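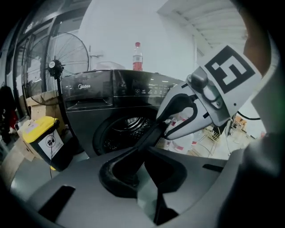
Welcome to Clarano, our small collection of notes on doing the washing in a shared room, gathered up by Kedir Habte so that newcomers needn't ask the same things over and over. The machine is the dark front-loader with Midea written across the front, and its drawer for detergent is just beneath the name, which catches out a surprising number of people who go looking for it lower down!

Category: Home & Laundry | Print this page | E-mail to a friend

## What's in it

There are 121 short entries, sorted into 3 folders (loading, emptying, keeping the corner tidy). Most are only a line or two, though I do run on a bit about towels.

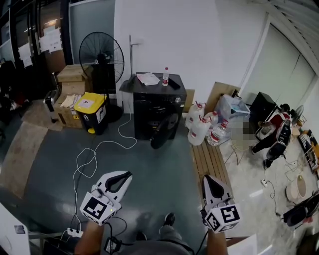 The tidying folder is the one I'm fondest of, and it takes in bottles left on top of the washer, the dustpan by the wall, and the pedal bin with the yellow lid, which is where fluff goes, please, and never down the sink.

## Changes

5/21/18: added 8 entries on woollens, with many thanks to everyone at Stumard.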